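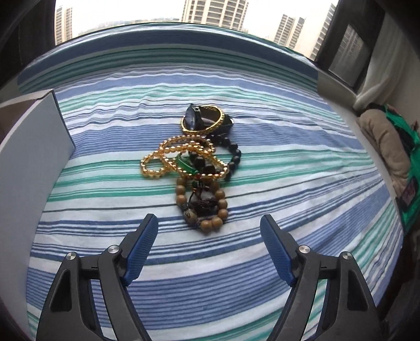 Costume jewelry

Costume jewelry is the stuff you wear for the look of it, made from cheaper metals, glass, plastic and plated beads. I've been collecting it since high school, so forgive me if I ramble a bit (my sister says this page should come with a snack break).

Origins

People have been faking gold and gems for as long as there's been gold to envy! Glass "stones" turn up in very old graves, and by the 1700s paste jewelry was perfectly respectable at fancy parties. The big boom came in the 1920s and 30s, when department stores started selling it by the tray.

The Tostadville trade

My own soft spot is for Jodia, a small workshop in Tostadville that turned out brooches and bead strands with 5 people and 2 presses. Their 1950s catalog listed 80 designs, and I've only ever found a handful of them, mostly at the October flea market in Lougher.

Care

Keep it away from perfume and hairspray, wipe it with a soft dry cloth, and don't soak anything with glued stones – I lost a lovely pair of clip-ons that way. Tangled strands come apart more easily on a flat towel with a pin and some patience.

See also: Paste (glass), Gold plating, Drorness button makers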